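Search the help pages
Enter keywords Go
Search tips

White garden table has gone gray in patches, is the Prelta cleaner worth it?

Styliani Vrettos
August 5, 2019

We bought a big white outdoor table in May and it already looks dingy. Soap and water takes off the pollen but leaves a gray haze and a few darker streaks. The man at the garden store wants to sell me Prelta surface restorer at $14 a bottle, and he says I need 2 bottles. The label promises "100% like new," which makes me trust it less. It doesn't list what's in it, either. Has anyone used this stuff on a white top, or am I paying for scented dish soap? The table sits on bare dirt, if that matters. No shade.

Hanne Seppälä

I'd keep the money. I tried a restorer like that on two chairs and left a third one alone, and by the end of the month I couldn't tell which was which. What did shift the gray was baking soda made into a paste with water, rubbed on with a soft cloth and rinsed well. Try it underneath first. If your top is glossy, go easy, as any paste can dull a shine.

Don't let anyone talk you into a "magic" sponge for the whole thing. Those are very fine sandpaper, whatever the box says. Fine for one scuff, but a whole table done that way picks up dirt faster afterward.

And yes, the dirt matters. Rain hits bare ground and splashes up. I'd put gravel down before I bought a cleaner of any kind.

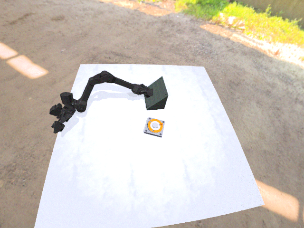

White top on bare ground, faint gray marks.

Marks that light I would leave alone, myself. You see them when the sun is low and forget them by lunch.

Achilleas Tsakiris

just use bleach, works on everything

Danai Makris

Please don't "just use bleach" without knowing what the table is made of. It can yellow some plastics and it's rough on metal fittings. Styliani, is it plastic, painted metal or something else? If it's painted, I'm not sure about the baking soda either. I'd ask the maker before the store, seeing that the store has a shelf of Prelta to get rid of. A cover would help too, as long as you wash the table before you put it on.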